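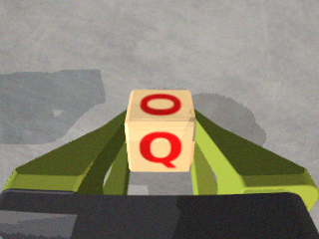

2 min read

Cleaning and resetting a gaming keyboard and mouse

Most input problems blamed on lag or on a bad patch come from dirt under the keys or a worn mouse pad. Work through the steps below before replacing anything.

Unplug the keyboard. On a wireless board, switch it off and remove the battery if it comes out. Photograph the layout with your phone.

Pull the keycaps with a wire puller, straight up, one hand steadying the board. Plastic ring pullers scratch the sides of the caps. Leave the space bar and other wide keys until the end; their stabilizer clips bend easily.

Soak the caps in warm water with a drop of dish soap for 20 minutes. Do not use hot water on thin ABS caps. Rinse, shake, and dry them upside down on a towel overnight.

Turn the board over and tap the back. Loosen what remains with a dry paintbrush, then vacuum with a brush attachment. Use short bursts if you prefer canned air, and hold the can upright.

A key that repeats or fails to register usually has a dirty switch. On a hot-swap board, exchange it with one you rarely press, such as Scroll Lock, and test again. If the fault moves with the switch, replace the switch. If it stays, the socket is at fault.

Mouse feet collect a ring of grime at the edge. Scrape it off with a wooden toothpick. Wipe the sensor window with a dry cotton swab only.

Cloth pads can be washed by hand in cool water. Scrub with a soft brush in one direction, press the water out between two towels, and dry flat. Do not wring the pad or put it in the dryer.

Reassemble and check every key in a text editor before starting a match. Then check your in-game bindings. Some boards drop their stored profile after a long time without power, and the ability keys are where you will notice it first.

Repeat the brush and vacuum steps every month. The full wash is needed twice a year, or after any spill that contains sugar.

Posted by Puspita Saragih in Desk and Hardware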